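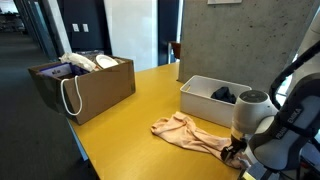

Quiénes somos

Fulix es un grupo de investigación aplicada en manipulación robótica. Trabajamos con un tipo de objeto que la automatización ha dejado casi siempre para las personas: la ropa. Una camiseta arrugada no tiene una forma fija, se tapa a sí misma y cambia cada vez que se la toca, de modo que los métodos pensados para piezas rígidas sirven de poco.

El grupo lo dirige Przemysław Nowicki, que llegó de la visión por computador y lleva la parte de percepción y aprendizaje. El resto del equipo se reparte entre control, software y ensayos. Tenemos dos sedes: las oficinas y el taller de Clarnham, y un espacio más pequeño en la calle Pawłowska, donde se preparan los datos y se entrenan los modelos.

Qué investigamos

Nuestro método se llama Cellov. Parte de demostraciones hechas por un operador, que guía el brazo mientras recoge una prenda de la mesa y la deja en un recipiente. Con esas demostraciones se entrena una política que decide dónde cerrar la pinza y en qué dirección tirar. La particularidad está en el segundo paso: después de cada agarre, el sistema vuelve a estimar la forma de la tela y puede soltar, desplazarse y probar en otro punto antes de levantarla. A esa maniobra la llamamos reagarre temprano.

La primera versión de Cellov se entrenó con 497 demostraciones y 28 prendas distintas, entre ellas camisetas, mallas y sudaderas finas. Las prendas de prueba se guardan aparte y no se usan en el entrenamiento. Cada ensayo admite un máximo de 3 intentos de agarre; si la prenda sigue en la mesa, se anota como fallo.

Lo que hemos visto hasta ahora

El reagarre temprano ayuda sobre todo con las prendas largas y retorcidas, que antes se escapaban al levantarlas por un extremo. En tejidos muy finos la mejora es pequeña. Las prendas oscuras dentro de recipientes hondos siguen dando problemas — la estimación de profundidad pierde el contorno — y son el objetivo de la siguiente versión, que empezamos a preparar en julio.

Publicamos también los resultados negativos, con el registro de cada ensayo.

Cómo trabajamos

Las pruebas se hacen en mesas corrientes, con la luz que haya y con otros objetos cerca. Admitimos estancias de estudiantes de máster y doctorado, y colaboramos con empresas de lavandería y de clasificación textil que quieran ceder prendas o plantear un caso concreto.

El plazo para solicitar estancias en Clarnham termina el 8 de agosto. Las solicitudes se envían desde la página de contacto, con un currículum y una carta de una página.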